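Segunda visita a la explanada: pendientes, juntas y sombra

Marzo de 2018

Sigo con las notas sobre pavimentos exteriores de gran superficie. La entrada anterior terminaba en las juntas de dilatación y dejaba sin tratar el drenaje y el comportamiento térmico, que en una plaza de hormigón abierta van casi siempre juntos. Volví a la explanada que hay delante de las oficinas de Idomeck con nivel, regla de dos metros y una libreta.

Empiezo por las pendientes. Una superficie así parece horizontal a la vista, pero tiene que evacuar agua hacia algún sitio. Medí en 6 puntos, alineados desde la escalinata hacia el edificio de oficinas, y la caída sale entre el 1 y el 1,5 por ciento. Es un valor correcto para hormigón. Por debajo del 1 por ciento el agua se queda en cualquier irregularidad de acabado, y por encima del 2 ya se nota al caminar con carga.

Mitiku Gebru, que trabajó años en control de obra, me recomendó repetir cada lectura girando el nivel 180 grados. Lo hice. En dos de los puntos la diferencia era suficiente para corregir el valor, así que las cifras de la entrada anterior hay que tomarlas con cautela - aquellas lecturas eran simples.

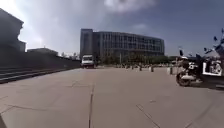
Respecto a las juntas, el sellado es de poliuretano, o al menos se comporta como tal al presionarlo. En los tramos con más sol ha perdido adherencia en uno de los labios. El fallo es típico cuando se aplica sin fondo de junta: el material queda pegado por tres caras y se rasga al abrirse el hormigón en invierno. Rehema Mrema me escribió en agosto con un caso parecido en un patio de carga y la solución fue retirar todo, cepillar, colocar cordón y volver a sellar. No conozco una reparación parcial que dure.

La escalinata merece una nota aparte. Los peldaños son bajos y la huella es larga, una proporción cómoda para bajar despacio y bastante incómoda para subir deprisa, porque obliga a cambiar de pie a destiempo. Con luz rasante las aristas se leen bien. A mediodía el contraste baja mucho, y no me parecería mal una banda de otro tono en el borde.

La sombra es el punto débil. El arbolado queda junto a la base de las oficinas, donde protege la planta baja, y no aporta nada al centro de la plaza. Para alguien que cruza en verano es un recorrido largo a pleno sol, con el hormigón devolviendo calor desde abajo. Un toldo fijo daría problemas de viento. Alcorques en línea, siguiendo las juntas existentes, serían más razonables, aunque habría que comprobar antes qué hay debajo - si es cubierta de aparcamiento, el peso de la tierra cambia todo el cálculo.

Me falta medir temperatura superficial. El termómetro Hellwig que uso está en calibración y no quiero publicar lecturas de otro aparato sin contrastar. Cuando lo tenga repetiré los mismos puntos, que dejé anotados con distancias a la escalinata, y subiré la tabla completa.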